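Materials Selection for Product Designers
Handout 8: Perforated and woven sheet

This site uses cookies to remember your reading position and to count visits. By continuing to browse you accept our cookie policy. Accept | Manage settings

Course leader: Waraporn Somboon
Lab notes: Zulkifli Latuheru

1. Scope

Sheet with holes in it is treated as a separate class of material in this course. Its stiffness, weight and cost cannot be read off the tables for plain sheet, and its edges behave differently in forming. The handout covers punched sheet, woven wire and expanded metal. Moulded plastic grilles are left to Handout 11.

2. Open area

Open area is the share of the surface taken up by holes, given as a percentage. For round holes of diameter d, set in a staggered pattern at 60 degrees with centre spacing p, the open area is

A = 90.7 (d/p)^2

For square holes of side s in a straight pattern with spacing p, it is

A = 100 (s/p)^2

Both formulas apply to the patterned region only. Plain margins must be added separately when working out the weight of a finished part. Students regularly lose marks on this point in the October test.

3. Stiffness

A perforated sheet bends more than a plain sheet of the same thickness. The usual method is to replace the real modulus E with an effective modulus E*, and then use the ordinary plate formulas. E*/E falls as open area rises, and the fall is steeper for straight patterns loaded along the rows. Woven wire is a different case - the wires can slide at the crossings unless they are welded or coated, so the sheet has very little stiffness in shear. 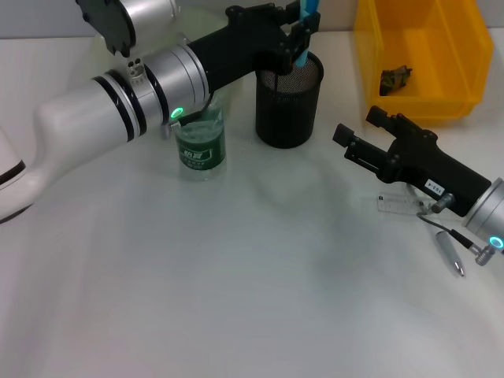
Edges need separate treatment in all three materials. A cut edge on woven wire leaves free ends, which catch on skin and cloth, and on punched sheet a cut through a row of holes leaves a line of sharp points. The common remedies are a folded hem, a rolled bead or a separate rim. The black mesh pen holder has a solid rim of the same colour as its finely perforated wall. A rim of this sort also acts as a ring stiffener, and in a thin-walled open cylinder it does most of the work of keeping the mouth round.

4. Finish

Coating thickness reduces hole size. A coating of thickness t on the hole wall takes 2t off the diameter, so a fine mesh may lose a large part of its open area. Powder coating can bridge small holes completely. Dip coating leaves drips on the lower edge unless the part is spun or blown clear.

5. Worked example

A Flimomeck panel has round holes of 2 mm at 3 mm spacing, staggered.

Before coating: A = 90.7 (2/3)^2 = 40.3 per cent
After a coating of 0.1 mm: d = 1.8 mm, A = 90.7 (1.8/3)^2 = 32.7 per cent

Repeat the calculation for the Ultov panel in the lab folder, using the hole sizes you measured. Give the answer to one decimal place and state which pattern you assumed.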